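Kesanero District Assembly
Public Gallery and Hearing Rooms: Safety Inspection Checklist
Inspection carried out before the February sitting

Scope

This checklist covers the parts of Thongsuk House open to the public when the Assembly is sitting: the Olo Street entrance, the main stair, the public gallery, Hearing Rooms A and B, and the routes out of the building. Members' offices and the chamber floor are inspected separately. The inspection was made in the morning with the building closed to visitors, and the lighting checks were repeated after dark.

Each item is marked Satisfactory, Action required or Not inspected. Comments are given where the inspecting officer considered them necessary. Items carried over from the previous inspection are marked (C).

Section 1. Entrance and queuing

1.1 External steps and handrails
Satisfactory. The lower handrail on the left has been refixed. Some wear to the nosing of the top step, to be looked at again next time.

1.2 Queuing area kept clear of the fire brigade access point
Action required. The painted line on the pavement has faded and cannot be seen from the far end of the queue. During the last late sitting the queue reached the hydrant and had to be moved twice. The line is to be repainted and extended before the chamber next sits past 6 p.m.

1.3 Bag search tables
Satisfactory. Tables are level and do not narrow the doorway.

1.4 Step-free entrance (C)
Action required. The door opens correctly but the call button is answered only from the main desk, which is left unattended when both officers are searching bags. This was raised at the previous inspection. A second receiver should be fitted in the cloakroom.

1.5 Notice of conditions of entry
Satisfactory. The notice is displayed at both doors and states plainly that visitors may be asked to leave if proceedings are interrupted. The large-print copy was missing from the step-free entrance and was replaced on the day.

Section 2. Main stair

2.1 Treads and landings
Satisfactory. The stair dates from 1909 and the treads are uneven by modern standards, though within the limits agreed with the building authority. All 27 treads were walked.

2.2 Contrast strips
Action required. Strips are lifting on the upper flight, on the inner side where most people walk. Replace the whole flight and do not patch.

2.3 Handrail height
Satisfactory.

2.4 Stair kept clear during sittings
Action required. Stewards report that visitors waiting for a gallery seat sit on the stair, and that on the night of the last division this could not be prevented. Stewards should hold visitors at the foot of the stair once the gallery is full. An additional rope barrier has been ordered.

2.5 Lift
Satisfactory. The maintenance record supplied by Ginuvex is complete and the emergency telephone was tested from inside the car. The call was answered promptly.

Section 3. Public gallery

3.1 Permitted number
Satisfactory, with comment. The gallery is licensed for 200 persons, seated. No standing is permitted. The hand counters used by stewards at the two doors are not reconciled with one another until the end of the sitting. They should be read together every half hour, and at once when a vote is expected.

3.2 Front rail
Satisfactory. The rail was tested along its full length and no movement was found. The notice forbidding coats, bags and banners on the rail is legible from the front two rows only.

3.3 Fixed seating
Action required. Two seats in the back row do not return to the upright position and reduce the width of the gangway. They are to be taken out of use until repaired – tape alone will not do.

3.4 Gangways and aisle lighting
Satisfactory. Aisle lights were checked with the chamber lights dimmed.

3.5 Noise and audibility of announcements
Action required. The presiding officer's microphone carries well when the gallery is quiet. With a full and noisy gallery the evacuation message may not be heard at the back. A test was made with recorded crowd sound at the level noted during the last debate, and the first words of the message were lost. The speaker above the rear doors should be turned and its volume raised. Until then, stewards at the rear should repeat the message by loudhailer.

3.6 Clearing the gallery by order of the chair
Satisfactory, with comment. Written instructions are held at both doors. They deal with the removal of one or two persons but say little about clearing the whole gallery. The instructions should state which door is used first, where visitors are sent, and who tells the chair that the gallery is empty. Officers are reminded that clearing the gallery by order is not an emergency and should be done at walking pace.
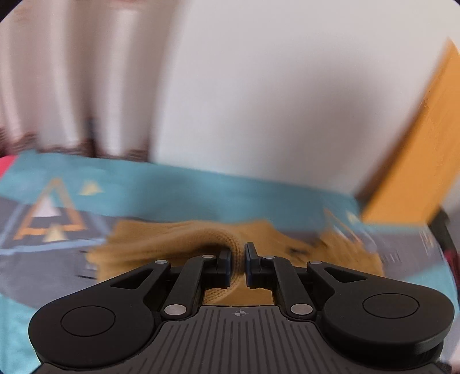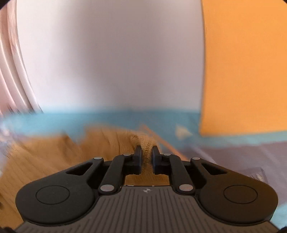

Hand-held gripper, both views. Tan knitted fabric between the fingers in the second.

Section 4. Hearing Rooms A and B

4.1 Permitted numbers
Satisfactory. Room A is set out for 40 persons. Room B was in use for storage of papers and was inspected from the doorway only – see 4.5.

4.2 Witness table and cabling
Action required. The microphone lead crosses the path between the witness table and the public seats. Fit a cable cover or run the lead along the wall.

4.3 Separation of opposing groups
Satisfactory, with comment. Where a bill has drawn strong feeling on both sides, the practice has been to seat supporters and opponents on either side of the central aisle. This has worked adequately. It should remain a matter of choice for the visitor, and stewards should not ask any person to state a view on a bill before seating them.

4.4 Waiting list for speakers
Satisfactory. The list is now kept at the desk outside the room. At the last hearing it was kept inside, and people gathered in the doorway to read it.

4.5 Storage in Room B
Not inspected. The room must be cleared and inspected before it is used as an overflow room.

Section 5. Routes out

5.1 Rear stair
Satisfactory. Clear on both floors.

5.2 Final exit doors
Action required. The right-hand leaf at the yard door sticks and needed a firm push. Plane the leaf and recheck in damp weather.

5.3 Emergency lighting
Satisfactory. One lamp on the first-floor landing was replaced during the inspection.

5.4 Assembly point (C)
Action required. The sign in the yard still shows the former assembly point. The present one, on the Olo Street side, has no sign.

5.5 Refuge spaces for wheelchair users
Satisfactory. Both spaces were clear and the intercoms were tested.

Section 6. Staffing and first aid

6.1 Steward numbers for sittings after 10 p.m.
Action required. The rota reduces the number of stewards at ten o'clock, whatever the state of the gallery. Where a deadline falls at midnight the gallery may be at its fullest in the last hour. The reduction should not be made while a division is still expected.

6.2 First aid kits
Satisfactory. The kit at the gallery door was short of plasters and has been refilled.

6.3 Drinking water
Action required. There is no water point above the ground floor. Visitors who leave the gallery to find water lose their seats, and two cases of faintness were entered in the incident book last session.

6.4 Incident book
Satisfactory. Entries are signed and timed.

Items marked Action required are to be reported to the Serjeant's office when complete. Items 1.4 and 5.4 have now been carried over once and will be reported to the Speaker's office if still open at the next inspection.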